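Washing up by hand with less water

Updated 23 Feb 2022

Plenty of kitchens still get by without a dishwasher, and plenty of dishwashers sit half full while the good knives and the big pots get done by hand. The method below suits a household of two to four people on tank water or a meter.

Scrape plates into the compost or the bin first. Don't rinse them under a running tap. If egg or porridge has dried on, put a cup of cold water in the bowl and leave it while you do everything else. Hot water sets egg and makes it harder to shift.

Wash in this order: glasses, cutlery, plates, serving bowls, then pots and the roasting pan. Greasy things go last so the water stays usable. Change it when the suds have gone flat and the surface feels oily.

A teaspoon of detergent is plenty for a full sink. Most people use a long squirt and then need twice the rinsing water to get rid of it. Decant the bottle into a 300 mL pump and you will use less without thinking about it.
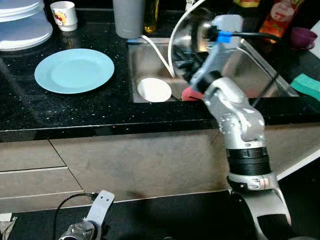 Sponges wear out faster than they look. Squeeze yours dry after each wash and stand it on its edge where air can get to it. A sponge left flat in a puddle will smell by the next evening, and once it smells it should go in the bin. Cotton dishcloths last longer and can go through a hot wash with the tea towels.

For burnt-on food, cover the base of the pot with water, add two tablespoons of bicarb soda and simmer it for ten minutes. Let it cool and push the residue off with a wooden spoon. Keep bicarb away from aluminium, as it will darken the metal.

Stone benchtops and vinegar don't mix. Wipe up splashes with a damp cloth and a drop of detergent, then dry off. Keep the vinegar for the kettle: 500 mL of white vinegar topped up with the same of water, left for an hour and rinsed well.

Reader tip from Estíbaliz Sarmiento: keep a jug under the tap while the water runs hot and use it on the pot plants. She fills hers twice a day in winter.

Next page: Cleaning the rangehood filter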